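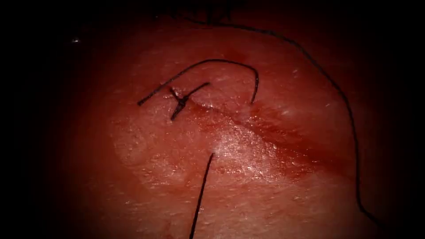

플럴트콤(Plultcombe) 수의외과 교육실이 올여름 봉합 강좌의 문을 다시 열었습니다. 한동안 강의실 문이 닫혀 있어서 아쉬워하던 분들이 많았는데, 지난주 공지가 나가자마자 신청서가 97통이나 들어왔다고 하니 그동안 얼마나들 기다리셨는지 짐작이 갑니다! 강좌를 맡은 아쿠아 나르테이(Akua Nartey) 선생은 첫 시간을 늘 첫 매듭 이야기로 시작합니다. 길게 난 절개선의 한쪽 끝 가까이에 검은색에 가까운 어두운 실로 매듭 하나가 지어져 있고, 짧게 남은 실 끝이 작은 X자 모양으로 벌어져 있지요. 그 위로는 실이 둥글게 호를 그리며 넘어가 절개선 오른쪽 부분의 위쪽 조직에 걸려 있습니다. 나르테이 선생은 수강생들에게 이 매듭 하나를 오래 들여다보게 한답니다. 첫 매듭이 단단히 자리를 잡아야 그다음 땀의 간격도, 실의 팽팽함도 차근차근 맞춰 갈 수 있다는 것이 선생의 오랜 생각입니다.

강좌는 2024년 7월 6일 토요일에 첫 수업을 했고, 한 반 정원은 15명입니다. 정원을 더 늘려 달라는 부탁도 꽤 있었지만(사실 저희 편집실에도 그런 전화가 왔습니다), 선생은 한 사람 한 사람의 손을 곁에서 봐 주려면 이 정도가 알맞다며 부드럽게 사양했습니다. 대신 이번에 자리를 얻지 못한 분들을 위해 11월에 같은 내용으로 한 반을 더 연다고 하니 너무 서운해하지 않으셔도 되겠습니다.

수업은 오전과 오후로 나뉩니다. 오전에는 실의 굵기와 재질, 바늘의 굽은 정도를 차분히 익히고, 점심을 든든히 먹은 뒤 오후 내내 연습판 앞에 앉아 봉합을 되풀이합니다. 처음에는 단순 결절 봉합, 그러니까 한 땀 뜨고 한 번 묶는 가장 기본적인 방법부터 시작해서 손이 익은 분들은 연속 봉합으로 넘어갑니다. 상처 가장자리를 서로 가볍게 맞닿게 하되 지나치게 조이지 않는 감각은 책으로 배우기가 참 어렵다고들 하지요. 나르테이 선생도 수련의 시절에는 번번이 너무 세게 당겨서 스승께 꾸중을 들었다며 웃었습니다.

"급하게 묶은 매듭은 꼭 다시 풀게 되더라고요. 저는 수강생들에게 실을 당기기 전에 숨부터 한 번 내쉬라고 말합니다. 별것 아닌 것 같아도 손끝이 훨씬 차분해져요."

실습에 쓰는 연습판과 봉합사는 이 지역 의료용품점 스테스틱(Stestik)에서 마련해 주었습니다. 창고에서 꺼내 온 봉합사 꾸러미가 모두 1,094개라니, 마음껏 묶고 또 묶어도 당분간은 넉넉할 듯합니다. 수업 장소는 갸므피(Gyamfi) 회관 2층 실습실이고, 멀리서 오시는 분들은 할타흐(Haltach) 정류장에서 내려 언덕길을 따라 조금만 걸어 올라오시면 됩니다. 회관 앞 주차장은 토요일이면 장 보러 나온 차들로 금세 차니 가능하면 버스를 이용해 주세요.

첫 수업을 마친 수강생들은 저녁 늦게까지 자리를 뜨지 못하고 서로의 연습판을 돌려 보며 이야기꽃을 피웠습니다. 동물병원에서 오래 일한 분도, 이제 막 실습을 시작한 학생도 나란히 앉아 매듭 끝을 얼마나 남기고 자르는 것이 좋은지 한참을 두런두런 의논하더군요. 11월 반의 신청서는 회관 1층 안내 창구에서 받으실 수 있고, 작성한 신청서도 같은 창구에 내시면 됩니다.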